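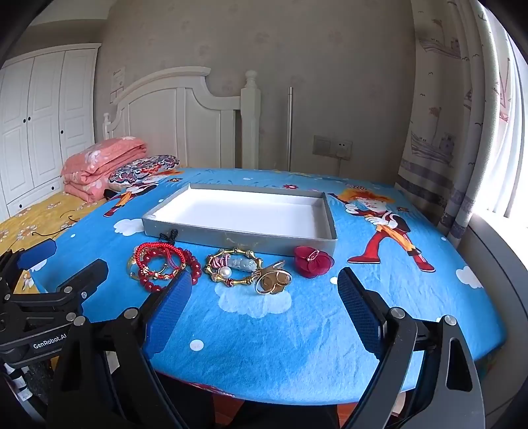 Notebook > Dye bench > January

Prev Next Index Search

12 January 2026 – Madder, again

Third go at a red that survives contact with soap. The first two came out brick and then, after washing, the color of a brick's regrets. Same recipe as the Burham batch but with the alum dissolved properly this time, in hot water, by someone standing over it (me) and not left to sort itself out overnight.

Skeins: wool, scoured Friday. Dry weight on the big scale 2,142 g before mordant. Same skeins on the small scale, added up, 2,098 g. I own two scales and neither of them likes me. Using the small one for the recipe, because it at least gives the same answer twice.

Mordant bath went up slowly and sat just under a simmer for an hour. Left to cool in the pot. The Gukalero pot has a pinhole near the handle, above the waterline, so it only leaks when you stir with enthusiasm. Stirred without enthusiasm.

Madder is the Zeman stuff, ground finer than the last bag. Soaked overnight in a jar. Smells like a wet shed. Kept the bath well below a simmer all afternoon, which meant turning the burner down, then up, then down, then writing this sentence, then down.

Result off the stick: a good dark orange-red, more orange than I wanted. Chalk in the water might push it redder. Our tap water is supposed to be hard, judging by the kettle, but clearly not hard enough to be useful.

Split off 2 skeins before rinsing. One gets a chalk afterbath, the other gets left alone so I have something to be disappointed by in comparison. Label them THIS TIME. The masking tape falls off in the steam; tie on the plastic tags from the Gamau box.

Soap test still to do. Cut a short length from each, wash in the usual stuff, dry on white cotton, look for pink on the cotton. If there's pink, go back to the mordant and leave the dye out of the argument.

Meter on the wall reads 3,734 after all that simmering. Didn't write down where it started, so that's a number with no job.

To buy: chalk, a thermometer with legible markings, string. To fix: the pinhole, before February, when the blues start and I'll want both pots.

Exhaust bath saved in the lidded bucket – still plenty of color in it. Do not pour it out. It says so on the lid, and it said so on the last one too.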